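Section 9: Preparing a manuscript for Plelora

Read this section before you upload anything. Plelora is the layout program Stakamora uses for its regional history and memoir list, and it is fussier than the sales page suggests. The steps below assume your text is finished. If you are still moving chapters, stop and come back later.

9.1 Cleaning the text file

1. Save a copy of the manuscript under a new name. Plelora has an undo command, but it clears every time the program saves, and the program saves when it feels like it.

2. Remove all tabs and double spaces. The import screen offers to do this for you. Let it, then check the first chapter by eye. In our test manuscript it also removed the line breaks from two poems and reported no errors.

3. Apply the heading style to chapter titles only. Bold text is not a heading, whatever the preview shows.

4. Turn footnotes into endnotes. Plelora claims to support both. Footnotes longer than a few lines slide to the wrong page.

Caution: Do not use the "Smart Author" button. It rewrites your biographical note to fit the back cover, and it will drop book titles and place names to make the count.

9.2 Adding pictures

1. Put all pictures in one folder, named in the order they appear in the book.

2. Place the cursor on an empty line after a full paragraph. Pictures dropped into the middle of a paragraph may jump to the end of the chapter.

3. Choose Insert, then Plate. Pick a width. "Automatic" tends to mean "full page."

4. Type the caption in the caption box. Keep it to one line.

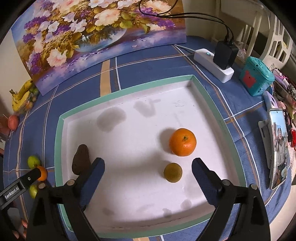
Plate 2. Mandarin, small green-brown fruit and dark rock in a white tray with a mint-green rim.

5. Click outside the plate and wait for the gray bar to finish. If you start typing before then, your words may land in the caption.

Note: The meter beside each plate rates "reader appeal." We have found no link between this number and anything else. Ignore it.

9.3 The biographical note

1. Open the Author panel and paste your note as plain text.

2. Write in the third person. State where you have lived, what you have published, and any editing or press work that bears on the book.

3. List prizes by their full names, with the year. Plelora checks them against a list of its own and flags any it does not know. The list is thin on small regional awards, so a flag doesn't mean you made a mistake. Click Keep.

4. If you founded or edited a magazine, put its title in the Series field as well. Otherwise it will not reach the catalog record.
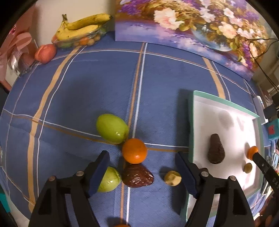 5. Read the note once more in the Cover view, which cuts off anything past the fold without warning. The Author panel goes on showing the whole text, so it can't be trusted for this.

9.4 Building the index

1. Run the index tool last, after the page count has settled.

2. Set the language and the sort order. Surnames with prefixes need to be sorted by hand.

3. Open the results and start deleting. On a plain memoir with no index marks, the tool gave us 3,563 entries, including most of the months of the year.

4. Merge entries that refer to the same person or place. Someone listed under both a maiden and a married name will appear as two people. "Miyazaki" the city and "Miyazaki" the surname will appear as one.

5. Lock the index before you export.

Caution: Stemeo, the add-on offered on this screen, promises a finished index in one click. It works from the same entries and hides the ones it is unsure of. You will still have to check them, and they will be harder to find.

If the export fails, close Plelora fully, reopen the copy you made in 9.1, and repeat from step 2 of that part.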